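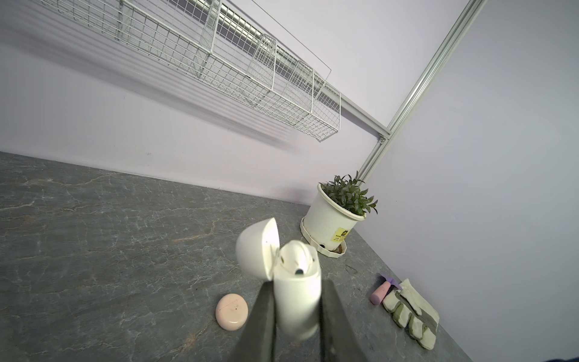
White earbud case, lid open

Home | Newsroom | Standards | Minutes | Contact

Gollbridge Newsroom Standards Group
Minutes, December meeting

Present: 6 members. Quorum met. Meeting opened at 2:00 p.m. The November minutes were approved with one spelling correction.

1. Missing-person appeals
The group reviewed the policy on keeping appeals online after a person has been located. The archive holds 197 appeal pages. Of these, 7 still show a photograph after police asked for its removal. The web desk will remove all 7 before the next meeting.

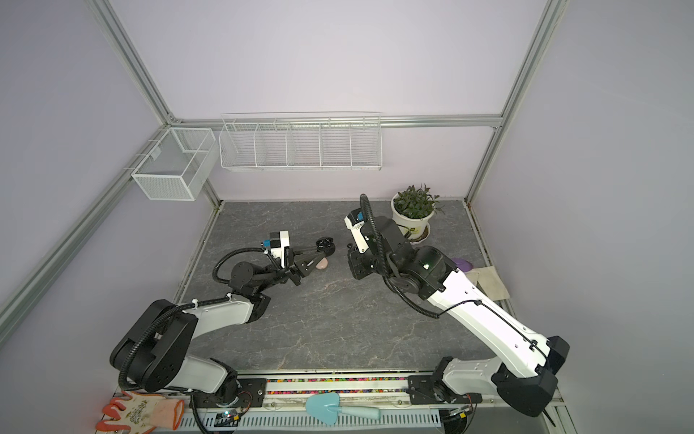 The desk also reported that copies of removed photographs can remain in the Presto image cache. Lerex, the hosting contractor, will be asked to clear the cache on the same day as each removal. The written procedure will be changed to match.

2. Tribute pages
Comments on tribute pages are now held for review before publication. The queue limit is 600 comments per page, after which the form closes.
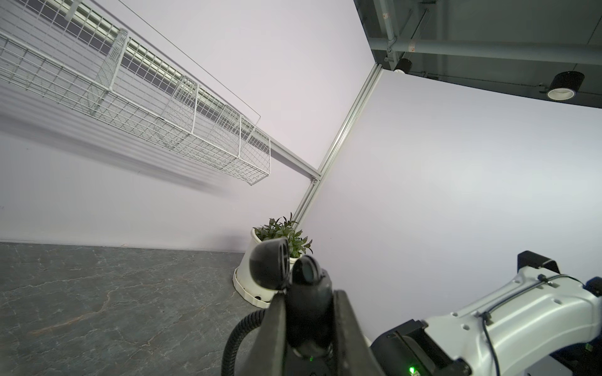

Two members asked for a lower limit on pages for people under 18. Agreed to leave the limit unchanged and close those forms overnight. Helpline details will stay at the foot of each page.

3. Statements from relatives
The Lambrakis agency has revised its guidance on quoting social media posts. Agreed to adopt the revised wording, with one change: the duty editor must record the time a post was checked and whether it was later edited or deleted.
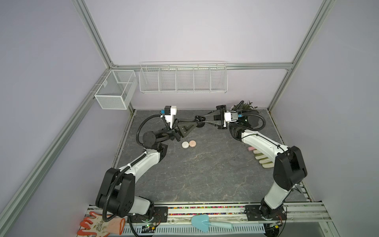 4. Any other business
The printed style sheet is out of date and will be withdrawn. Meeting closed at 3:10 p.m.

Contact the standards desk | © Gollbridge | Back to top

Related items
Minutes, November meeting
Photo removal request form
Comment review procedure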